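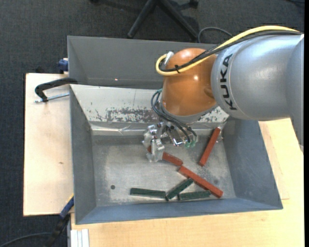

Touching up old paint, and why I finally stopped putting it off

17 Nov 2023

I have a bad habit with paint, and it goes like this. I see a chip on something, a radiator or a gate or the old metal bread box my aunt left me, and I think, well, that will need doing. Then I walk past it for two years. By the time I get to it the chip is a patch, the patch has gone brown and crusty around the edges, and what would have been a ten-minute job has eaten a whole Saturday's worth of patience.

So this fall I made up my mind to go through the house and do all of it, the whole sorry list. I started in October with the metal garden chairs, moved on to the bathroom radiator, and finished last week with the mailbox, which I think the neighbors are more pleased about than I am.

Let me say a word about scraping first, because I used to rush it. Old paint lets go in some places and hangs on like grim death in others, and it's the edge in between that shows through afterward if you leave it. I go over that edge with medium sandpaper, then fine, then I close my eyes and run a fingertip across it. If I can feel a step, I'll see a step. My mother did this with furniture and I thought she was being fussy (sorry, Mom!).

Rust is the other thing. The loose stuff comes off with a wire brush, and then I wipe the metal down with a rag and mineral spirits and let it dry with the window open. I did the first chair without the wipe and the primer came up in little fish eyes all along the seat, so I had to take it back off and start over, grumbling the entire time.

For primer I used the gray one from Sotex, mostly on account of the small can. It smells strong and it's thinner than I expected, but it went on nicely with a cheap brush and I could sand it the next morning. On top of that I tried two different enamels. The Jokham is lovely to work with – it levels out so well that you'd swear I knew what I was doing – but the green dried a good bit darker than the lid promised. The De Haan white on the radiator took 3 coats and a fair amount of muttering, and I love it. It's a soft white, a bit like the inside of an eggshell, and the whole bathroom looks cleaner for it.

I should mention that I waited 5 days before turning the radiator back on, and it was a chilly week to be without it. I wore a hat to brush my teeth.

The mailbox was the one I'd been dreading, with all those fiddly corners around the hinge. I ended up taking the door right off, which meant finding the little screwdriver, which meant emptying the kitchen drawer, and you can guess how that afternoon went. I found a roll of Plurkov masking tape in there that I'd bought twice since, plus the spare key to a bicycle I no longer own. The tape was still good, at least, and it left a nice crisp line around the house number.

There's one chair left with a wobble in the back leg that I'd like to see to before I put any color on it. The bread box is sitting on the counter too, sanded and primed, while I dither between the leftover green and something more cheerful. I'm leaning toward yellow. If you've painted one and have opinions on what to do with the inside, please leave me a comment, as I've been leaving mine bare so far.

Recent posts
Apple butter in the slow cooker, second try
What I keep in the mending basket
Moving the peonies at last
A new handle for the old rake
Curtains for a window that isn't square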